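Vemcombe Student Robotics Project
Progress report to the Plemari Fund
27 December 2019

Period covered

This report covers the work done since the grant began in June. It follows the headings in the grant agreement. The spending table is sent separately.

Summary

The project teaches students to record hand movements and use the recordings to program a robot arm. Two of the three work areas are on schedule. The third, running the recorded tasks on the arm, is behind. We are asking to move part of the travel money to parts and repairs, as explained under Budget.

Enrollment and attendance

The club has 13 members this year. Most had done some block programming before they joined, and a few had written short programs in Python. Attendance dropped during exam weeks and came back afterward. We moved one session out of the exam period and will do the same in spring.

New members start with a short safety talk and a soldering exercise. They then join one of the work groups and stay with it until the end of the term. Last year we let members switch groups whenever they liked, and the result was that several jobs were started and left half done. The fixed groups have worked better, although two members asked to change and we allowed it.

Work area 1: Recording equipment

The recording equipment is worn on the hands. Printed square markers give the position of each hand, and separate finger pieces follow the fingers. The students put the markers together and wrote the calibration routine, with help from a mentor. Calibration used to take up a large part of each session. The students rewrote the steps as a checklist, and it now goes faster.

Two problems are still open. Markers are lost when one hand passes in front of the other, and the software then guesses the position badly — sometimes the hand jumps to the far side of the table in the recording. The group is testing a second camera angle to deal with this. The cables also pull at the wrist when the wearer reaches across the table. Longer cables are on order from Fuchs, the supplier we used for the first set of parts.

Work area 2: Tabletop recordings

The students chose everyday tabletop jobs that involve cloth and small household items. Cloth was their idea. It is harder to handle than blocks or cups, and the mentors advised starting with something simpler, but the students wanted a task where the recording would matter.

They have made 68 recordings so far. Each one is checked by a student who was not wearing the equipment. A recording is kept if both hands can be followed from start to finish and if the notes say what the task was. The others are set aside but not deleted, and the software group uses them to test its repair tools.

The written notes were poor at first. Some gave no task name, and some could not be matched to a recording at all. The group now fills in a form before the wearer sits down. We should have started that way.

Work area 3: Running tasks on the arm

This area is behind schedule. The plan was to have the arm repeat a simple pick-and-place task by the end of the fall term. The arm arrived late, and its gripper does not close far enough to hold a single layer of cloth. Students have designed new fingertips and printed 3 versions. The latest one holds a folded towel but drops a thin cloth about as often as it lifts it.

The software that turns a hand recording into arm movements works in simulation. It has been tried on the arm at low speed only, with an adult at the stop button. We expect to try it at normal speed in the spring term, once the fingertips are settled.

Recording sessions

Sessions are held at a table in our regular room, with the mat laid out and the recording equipment set up before the wearer is seated.

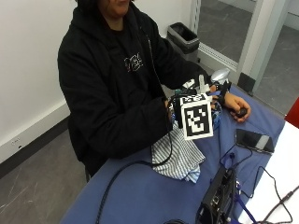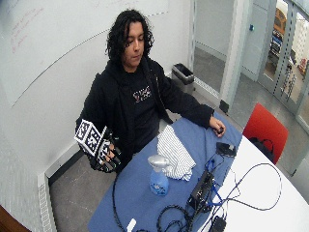
Budget

Spending on equipment is close to the plan. Printing material cost more than we allowed for, mainly on account of the fingertip work. Travel has cost less, as the Oltidano student meet was held nearer to us than expected and no overnight stay was needed.

We ask the Fund to approve moving the unspent travel money to parts and repairs. The total grant would stay the same. If this is approved, the first purchase would be a spare set of finger pieces. At present one broken piece stops all recording until it is mended.

Plans for the spring term

Finish the cloth recordings and close the first collection.
Fit the longer cables and repeat the calibration tests.
Choose one fingertip design and run the pick-and-place task on the arm at normal speed.
Prepare a student talk and a table display for the next Oltidano meet.
Write up the calibration checklist so that other clubs can use it.

The next report will include the test results from the arm and a final list of the recorded tasks.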